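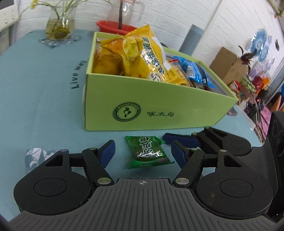 Green wrapped candy on a tablecloth

Gondetti line: does a transfer still count after the rail loan goes through?
Posted by Farzana Rajput

The council votes in February on the loan for the Gondetti line. I take the bus from Otolow and change to the train. Right now the transfer is free for 2 hours. Does the loan change that? The notice is 9 pages and I can't find it.

Mudassar Swati
It's on page 4. Transfers stay as they are until the new cars are running. After that the fare board has to hold a hearing before changing anything. The loan only pays for track and signals.

Brunello Rinaldi
They'll raise it. They always do.

Kazue Kaneko
Mudassar is right about the page. You can also send a written comment to the clerk before the vote. The last fare proposal got 1,084 of them and was pulled. Put your bus route in the first line.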